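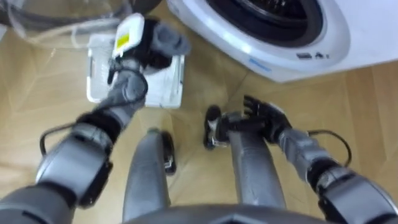 Does the whole-body planner need a separate model for each hand?

One model covers both hands. You give it a flag for the side and it mirrors the joint limits for you.

That was Oisín Horgan's question off-list, and I'm putting it up front so the rest of you can find it. Now to Bríd's message:

Bríd Lynch wrote:
> I pulled the November branch of Plemeck and the arm planner
> now replans every time the hips shift, even a tiny bit. In the
> laundry task it never settles when the robot reaches low.
> Is this the balance controller, or did I break my config?
> Also, what happened to the old grasp_hold option?

Your config is fine, Bríd! The new branch takes the hip pose straight from the state estimator with no smoothing at all, so any sway looks like a fresh goal. Set replan_deadband to 2 (it's in centimeters) and the arm should calm down. I also raised the replan interval to 200 ms on my side, and the low reaches look so much nicer now, especially with the feet planted and one arm out to the side.

grasp_hold moved into the hand controller and is called hold_on_lift. Same idea, but it reads finger current at the moment of lift (I love this change, it got rid of 4 special cases in my task file). For thin things like packets, start with a low closing force and let it ramp.

Sinéad Heffernan has a patch that draws both hand targets over the head camera view, and it is a joy for debugging. She wants to clean up the colors first. I'll merge it Saturday if the tests pass.

Could you send me a log with the deadband on and the arms starting from rest?

Ruairí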